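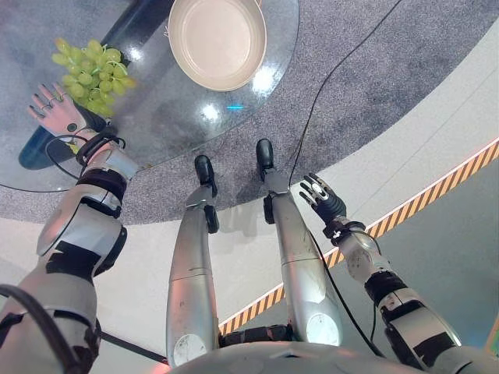 4.3 Setting up the tabletop grasp check

Run this check after any hand swap, wrist repair or cable change, and before the robot goes back to normal work. It applies to robots fitted with a Kika left hand and a Lamine right hand. Allow one operator at the robot and one at the stop button.

Before you start

Complete the joint zeroing in section 4.2. Do not carry on with a joint that failed it.

CAUTION: Keep everyone except the operator outside the striped floor tape while the arms are powered. The operator steps out before step 7.

1. Set the glass table on the carpet with its edge within reach of the left hand. Lock the height and press down on the rim. If the table rocks, move it.

2. Stand the robot facing the table with both feet flat on the floor. Leave clearance between the knees and the table edge.

3. Lead the overhead cable down past the right leg. It must not lie under a foot or cross between the legs.

4. Check the cable loop at the left wrist. Turn the wrist by hand to both end stops. The loop should open and close freely. If it pulls tight at either end, release the forearm clip, feed in more cable and close the clip again.

5. Wipe the glass with a dry cloth. Place the grapes near the table edge on the left hand's side and the bowl farther back.

Note: Use fresh, firm fruit. Soft grapes split under a normal grip and the result can't be compared with earlier runs.

6. Power the arms and load program 3517. The right hand moves to its park position, clear of the table, and stays there for the whole check.

7. Start the approach. The left hand opens and stops beside the fruit. Look at the gap between the fingertips and the glass. If any finger touches the glass, press stop and go to 4.4.

8. Set the grip limit to 400 and release the hold. The hand closes, lifts the grapes, moves them to the bowl and opens.

9. Repeat until you have 11 runs. Put the grapes back in the same spot each time.

Note: Reflections from the ceiling lights can shift the measured position of the fruit. If the hand keeps stopping short, turn off the row of lights over the table and repeat step 7. Do not correct this with the position offset.

Passing the check

All runs must finish with the fruit in the bowl and no stop triggered. Record the grip limit and the program number in the robot log. If a run fails, lower the arms, cut power and inspect the finger joints for play before trying again.

After the check

Clean juice off the fingers with a damp Brustex wipe. Do not spray liquid on the hand or the wrist. Scuffs on the knee caps are cosmetic and need no action.

Section revised 13 May 2026, G. Kang. Step 4 added at the request of M. Bélanger.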